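2025-10-05

Garment handling, upholstered surfaces. Continues the May notes, which only covered the flat table.

Setup: one garment, light bluish-gray, no. 103 in the Tureck lot. Cream armchair in place of the folding table. Room lighting as normal, blinds down. Garment was weighed before the session on the Vistik scale: 704 g. Eilidh Kinnear logged, I timed.

Questions for this round:

- Does a soft seat change how the cloth gathers compared with a hard top?
- Is the collar a usable landmark when the garment has been dropped and not laid out?
- How much of the fold sequence in the Kidon sheet survives without a flat surface?

Rules kept from May: no pins, no clips, no smoothing of the seat between attempts. Garment is shaken once and dropped from standing height. An attempt ends when the outer edges are together or at 101 seconds.

### Observations

Cloth bunches deeper on the seat than on the table. The cushion gives, the middle sinks, and the folds slide in toward it. On the table the same drop spreads wider and the edges are easier to find.

Pulling from one side only moved the whole garment across the seat. Holding left and right edges together before lifting was better in every attempt we timed.

Collar: usable, with reservations. It tends to crumple into a V and the point of the V is not always on the center line. Eilidh suggests taking the line from the two edges and checking it against the collar afterward. Agreed.

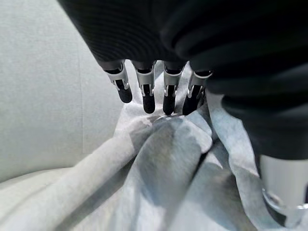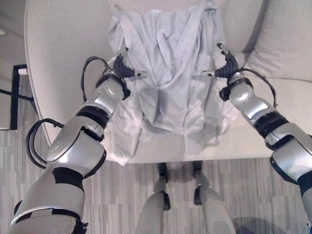 ### Timing

15 attempts. Median was roughly double the May figure for the flat table. Two ran out the clock, both with a sleeve trapped underneath. Raw times are in the shared sheet, tab "chair". The third row has the wrong start time and should be skipped until I fix it.

### Kidon sheet

Steps 1 and 2 (find edges, bring edges level) carry over unchanged. Step 3 (press flat) does not work on a cushion. The cloth goes down and comes back up as a ridge. Replaced for now with a short lift and lay. Step 4 not tried.

### To do

- Ask Buppha Hemmin whether the Ndung'u board can be cut to fit the seat. If so, repeat with board under the garment.
- Repeat with a heavier fabric from the same lot.
- Lint on the seat after the session. Brush before next use.
- Return the scale to the cupboard in the back corridor, charger included.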